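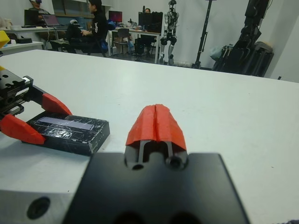 Left gripper at a taped box, right gripper close by. Bench two, picking trial.

How to hand a packing job over to the arms (and what your people do afterwards)

By Elsie Cropper, updated June 28, 2025

Quick write-up, been promising this to the Bech site for weeks. It covers moving one bench job from hands to a two-arm setup. Ours was returns: taped boxes in, turn them, read the label, sort. Yours will differ a bit. Steps are the same.

Before you start

You need the person who does the job now. Not their manager. We had Dimas Sutanto, who has done returns at Prumon since before there was a returns bench. Get him or your version of him for a full week, off the rota properly, with cover. We tried it with half days in November and it was a waste.

Also needed: a clear white bench, spare fingertips, a stop button each side, a notebook.

Step 1. Write the job down as it's done

Sit and watch. Write what the hands do, including the daft bits. Dimas squeezes every box before he turns it. Wasn't in any procedure. He's feeling for crushed corners. We'd have missed that completly.

Step 2. Pick the boring part only

Go for the part people complain about. For us that was turning boxes label up, over 200 a shift. Leave opening, checking and anything with a customer note in it to people. Tell the team which part you picked and which you didn't, same day, before anyone hears it in the canteen.

Step 3. Teach the grip

Start with one box size. Dark, rectangular, well taped is a good first one, though shiny tape gives the cameras trouble under strip lights. Turn the nearest light off and try again before you touch any settings.

Fingers either side of the box, lower one near the bench, then close slowly. If the box skids, fingers are too high. If it dents, closing force is too much, drop it one notch. Second arm stays back until the first has hold.

Do 15 clean picks in a row before adding another size. One drop and you start the count again. Tedious. Do it anyway.

Step 4. Run alongside, don't replace

Both arms and the person, same bench area, 3 weeks minimum. The person keeps their normal target cut by half. Aishwarya Thampi in planning fought for that and she was right, otherwise they're babysitting a machine and doing a full job too.

Keep the desks near enough that whoever's on the software can hear when the bench shouts. Messages don't get read.

Step 5. Sort out the new job

Most places skip this. Once the arms are turning boxes, somebody clears jams, swaps worn tips, decides what to do with the odd ones. That's skilled. Give it a name, put it on the pay scale. Ours is "cell lead" and it went up a grade. Dimas took it, two others are training.

Not everyone wants it. Sandro Cattaneo asked to go to goods-in and that was fine, he said he'd miss the talking and the bench did get quieter. Ask each person on their own, not in the group.

Step 6. Check again later

After 7 weeks, ask the same questions you asked at the start. Sore wrists, breaks, who gets stuck late. Wrists were better with us. Late finishes were worse for a bit, jams pile up at end of shift and whoever's there ends up clearing them. We moved handover forward and it settled.

Common problems

Arm stops with nothing in the way: bag or loose strap in view of the camera, usually.
Box picked, label underneath: wrong size profile loaded.
Tips slipping: wipe them. Then swap them.
People switching it off when it's busy: ask why before telling them off. Ours had a good reason, the arms couldn't cope with wet boxes.

Settings sheets for Wornix and Caltach cells are with Védís Norðdahl, ask her for the current ones as the old ones on the shared drive are wrong. Will add soft parcels once we've got them working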